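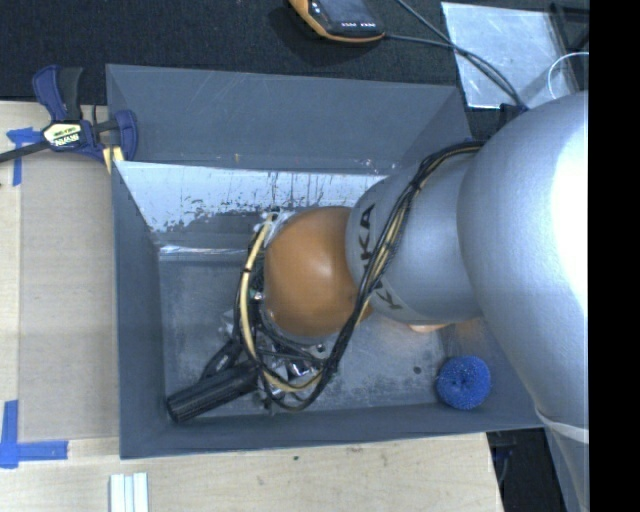
KUKA arm over the gray bin, August 2018

Sitting down with a big mug of tea to tell you all about the swifts, because I promised Guðlaug Mikkelsen I would and she has been very patient with me.

We put up four nest boxes under the eaves of the old mill at Alar, all facing north so the chicks don't bake, and every one of them got used this year (I may have shouted a little when I saw the last pair go in!).

Common swifts are such odd, lovely birds. They eat, drink and even sleep on the wing, and a young one may not land again for two or three years after it leaves the box — I still can't get my head around that.

Barış Tekin sat with me on the wall most evenings and we once had more than 48 of them screaming over the roof, so low you could hear the wings.

They're mostly gone now, off to Africa, and the sky feels awfully big. We'll clean the boxes in September but leave the little feather cups where they are, as the same pairs like to come back to them. If you have a spare ladder, do message me!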